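Pacheco présente ses casiers de consigne textile à la médiathèque d'Ukarville

Ukarville, le 3 octobre 2021 - La société Pacheco a remis à la médiathèque d'Ukarville un ensemble de 77 casiers de dépôt, destinés au prêt d'objets et de petits accessoires aux usagers. L'équipement complète le service ouvert au mois d'août, qui fonctionnait jusqu'à présent au comptoir d'accueil et aux seules heures de présence du personnel.

Le fonds de prêt compte 2383 articles : jeux de société, instruments de mesure, petit matériel de couture et accessoires de voyage. Une partie de ces articles est conservée en pochettes, format retenu par l'établissement pour limiter l'encombrement des réserves et faciliter le transport par les abonnés. Le catalogue est consultable sur place ainsi que sur le portail de la médiathèque.

Le cahier des charges, rédigé par Lucero Marulanda, responsable du service des prêts, demandait des parois claires et lisses, faciles à nettoyer, et un fond habillé de tissu sombre. Le revêtement a été fourni par l'atelier Beseo. Il est posé sans colle sur la base du compartiment, afin de pouvoir être retiré et remplacé séparément. Pacheco s'est engagée à livrer un jeu de revêtements de rechange avant la fin de l'exercice.

« Le fond en tissu amortit la dépose des articles fragiles et réduit le bruit dans la salle de lecture, située à proximité immédiate », indique Mme Marulanda dans la note adressée aux abonnés. La même note précise que les parois feront l'objet d'un entretien régulier et que les traces d'usage mineures ne donneront pas lieu à un remplacement des panneaux.

Une pochette en tissu brun déposée dans un compartiment, sur le revêtement sombre.

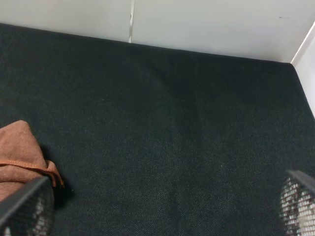

Conditions d'accès

Le service est ouvert à tout abonné à jour de sa cotisation. La réservation s'effectue au comptoir ou par téléphone, et l'article est tenu à disposition pendant 10 jours. Passé ce délai, il est remis en rayon et proposé à l'abonné suivant. Les articles doivent être restitués dans leur pochette d'origine, vidée de tout effet personnel et accompagnée de la fiche de prêt.

Les objets volumineux - appareils de projection, machines à coudre, grands jeux de plein air - restent remis en main propre. Fredy Flores, chargé de l'accueil, assure également l'accompagnement des personnes qui souhaitent être aidées lors du premier retrait.

La médiathèque prévoit environ 1000 prêts au cours de la première année. Un bilan d'utilisation sera présenté à la direction par Nayeli Huamán, qui recueille dès à présent les observations des usagers. Un registre est ouvert à cet effet à l'entrée de la salle de lecture. Les demandes portant sur l'acquisition de nouveaux articles peuvent y être consignées ou transmises par écrit au service des prêts.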